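Judging a gripper by the laundry

The case for testing hand-held grippers on the objects people live with

Institutions that buy robotic equipment tend to ask for numbers, and suppliers are happy to provide them. Payload, stroke, closing force and repeatability appear in every brochure, and they are compared in every purchasing note that has crossed my desk. They are honest figures for the most part. They were also gathered with steel blocks and machined cylinders, and the laboratories now placing orders intend to work with socks.

It is my view that any group choosing a gripper for household tasks should refuse to decide until the candidates have been used, by hand and for several hours, on soft goods in a furnished room. I would go further and say that the results of such a trial should outweigh the data sheet wherever the two disagree. Colleagues whose judgement I respect think this is unsound, and their objections deserve a proper reply.

The question came before our own group when we set out to replace the collection tools used in the Aguiar project. Aguiar gathers demonstrations of domestic work: a person holds a gripper with a camera fixed to it, carries out a task, and the recording is later used to train a controller for an arm. The project plan calls for 3,000 such demonstrations, of which 600 are reserved for clothing and bedding. Two tools were shortlisted. The Skeretti has long, narrow fingers and a light trigger. The Kinton is heavier and broader in the body, with a closing action that the maker describes as suitable for industrial cycles. On paper the Kinton was ahead in every column but weight.

We had a bench procedure ready. It had served us well for the earlier stages of the project, when the tasks involved mugs, jars and cutlery, and it would have given the contract to the Kinton before lunch. Catarina Rebelo, who was responsible for the comparison, asked for it to be set aside for the clothing portion. In its place she proposed a plain task with plain rules. An operator would stand beside a made bed on which mixed garments had been left in no particular order, pick each one up, and place it in a pile at the foot. The session would then be repeated with the other tool, and the operators would exchange tools halfway through the afternoon.

What this showed was of more use than anything in the brochures. With the Kinton, operators took hold of the duvet cover along with the garment so often that they began to change how they worked. They pushed cloth sideways to raise a fold before closing on it. This is a sensible habit for a person, but it is a poor thing to record, as a controller trained on it will learn to push first in every case, including those where a clean pinch was available. The Skeretti could take a single layer without this preparation, though it lost heavier items more often on the way to the pile. Neither fault can be found on a data sheet, and the bench procedure would have missed both.

The first objection to trials of this kind is that they cannot be repeated. A steel block is the same block tomorrow, while a cardigan never falls the same way twice. This is true, and for some purposes it is decisive. A maker who wishes to show that a revised finger is stiffer than the last should use the block. A purchaser has a different question to answer. We wish to know how a tool behaves across the disorder it will meet, and a test from which the disorder has been removed cannot tell us. Variation between trials is dealt with in the ordinary way, by running more of them and by writing down what was done.

The second objection is that operators differ, and that a hand-held trial measures the person as much as the tool. Brisa Zepeda, who runs the controller side of our work, put this to me with some force. She pointed out that a skilled operator can make a bad gripper look adequate. I accept the point, but I draw the opposite lesson from it. In demonstration work the operator is part of the equipment. If one tool requires unusual skill to produce a clean recording, then that is a cost, and it will be paid at every session for as long as the project lasts. It should be counted before the order is placed.

There is also the matter of the camera. In the usual arrangement it sits behind and above the fingers, so the body of the tool takes up part of every view. How much it takes up matters a good deal. A broad housing hides the cloth nearest the operator, and it is often that cloth, slipping beneath the tool, which decides whether the next grasp is possible. We had given this little thought while the work was confined to jars, which stay where they are put. It became plain within minutes once garments were involved, and the recorded views ought to be looked at by anyone who signs for such equipment.

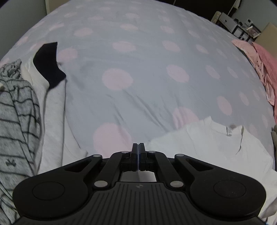

Wrist camera view, clothing task: jaws closed above the duvet, with a black sock to the left and a white garment to the right, partly under the gripper.

A view of this kind raises questions that no bench test would think to put. Pale clothing on a light grey cover offers little contrast, and a controller must find the edge of the one against the other. The large pink dots of the duvet are strong features which have nothing to do with the task, and a careless model may well attend to them in preference to the clothes. The dark sock is the easy case. I would not trust a comparison of grippers, cameras or controllers that contained only easy cases, and I suspect that many do.

I should be fair to the bench. It found a loose pivot in one of our older units that an afternoon of sorting clothes would not have revealed, and it remains the right method for checking wear. Our present practice is to run it every 4 months on each tool in service. My quarrel is with the order of authority. A bench result tells us that the tool is in the condition its maker intended. Whether that condition suits the work is a separate matter, and it has too often been treated as settled by the first.

Cost will be raised as well, and here I think the fears are overstated. The clothing comparison occupied 3 people for an afternoon and needed nothing that could not be found in an ordinary bedroom. Almost all of the expense lay in reviewing the recordings afterwards, which we would have had to do in any event. By contrast, an earlier purchase under the Grinach programme was made entirely from published specifications, and the grippers spent much of the following year in a cupboard while replacement fingers were designed for them. That episode does not appear in any comparison table either.

What I would ask of other groups is modest. Before an order is placed, borrow the candidates. Use them on the objects that the finished system is meant to handle, in a room where such objects are normally found. Let more than one person hold them, and keep the poor recordings together with the good ones. Publish the conditions, including the bedding, so that others may judge how far the result applies to their own work.

Makers, for their part, could help by lending units for longer than the customary few days and by stating which materials their grip figures were measured on. Skeretti agreed to an extended loan when we asked. We have placed a first order with them for the clothing portion of Aguiar, and the Kinton has been kept for kitchen tasks, where its strength is of real use. The arrangement will be reviewed in August, when the first set of trained controllers is due to be run on the arm.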